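Kurkard Fuel Trade Notes

A dataset of short written notes on cross-border trade in refined fuels, with labels for who is selling, who is buying, what moves and how it is priced. The notes were written in plain English by one analyst and checked by a second reader. Current as of 2023-12-31.

Maintainer: Mamta Katiyar

What is in it

There are 162 notes. Each one covers a single matter: a supply contract, a change in an export duty, a pipeline tariff, a dispute over quality, a refinery shutdown that moved volumes from one border to another. Most are two or three paragraphs long. 135 of them carry a full set of labels. The rest have text and a subject line only, and are kept in a separate file so that nobody trains on blank fields by accident.

The subjects are mostly diesel, gasoline and fuel oil. Crude comes up where a refinery's feedstock is part of the matter. Natural gas is out of scope, and so is electricity, even where a note mentions a power plant that burns fuel oil.

Files

notes_labeled.csv
notes_unlabeled.csv
places.csv
sources.txt
CHANGES.txt

All files are UTF-8 with a header row. Fields that contain commas are quoted. Line breaks inside the note text are kept as they were written, so a reader that splits on newlines will break on them. Use a proper CSV parser.

Fields in notes_labeled.csv

id: a short string, stable between releases
subject: one line, written by the analyst
text: the note
seller_side: country or region of the selling party
buyer_side: country or region of the buying party
product: one of diesel, gasoline, fuel_oil, crude, mixed
route: pipeline, rail, sea, road, or unknown
price_basis: fixed, formula, netback, or not_stated
dispute: yes or no
place_id: key into places.csv

The dispute field is set to yes only when one of the parties has made a claim in writing. Complaints made in an interview do not count. This rule changed in August, and older notes were gone over again to match it.

Netback was the hardest label to apply. Several notes describe a price that starts from a port quotation and subtracts freight without using the word. Those were marked netback if the freight deduction was stated and formula if it was left vague.

Places

places.csv has 21 rows. Each is a border crossing, terminal or refinery town that appears in at least one note. Spellings follow one form throughout. Where a town has two names in use, the second is in the alt_name column. Coordinates are not included.

How the notes were made

The analyst read press reports, tariff notices and company statements, then wrote each note from scratch. No source text is copied. The second reader saw the note and the source list and filled in the labels without seeing the analyst's own. Where the two sets differed they talked it over and one value was kept. The original disagreements are not in the release.

Early drafts were kept in a tool called Dotora, which cut long subject lines without warning. We found 5 subjects that had lost their last words and restored them by hand. If you see another, please open an issue.

Known problems

Sellers are covered better than buyers. Company statements from the selling side were easier to get, and it shows in the tone of some notes.

Rail routes are probably undercounted. A report that says only "delivered to the border" was labeled unknown.

Prices in the text are given in the currency of the source and have not been converted. Do not compare them across notes without doing that work yourself.

The notes are not advice on trading or sanctions, and should not be used to decide whether a given cargo is lawful.

Loading

The Pruvenent loader reads both CSV files directly. Pass strict=False for the unlabeled file or it will stop at the first empty product field. The older Pandey script still works with the labeled file but ignores places.csv.

License and contact

Text and labels may be reused with credit to Kurkard Fuel Trade Notes. Corrections are welcome through the issue tracker. Please give the note id and, if you can, a source for the correction. 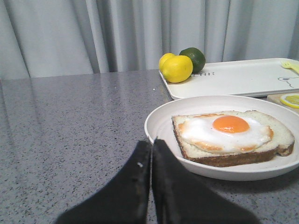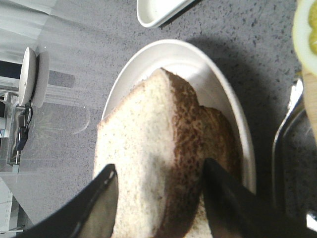
Plate on the speckled countertop (first); slice on the white oval plate (second).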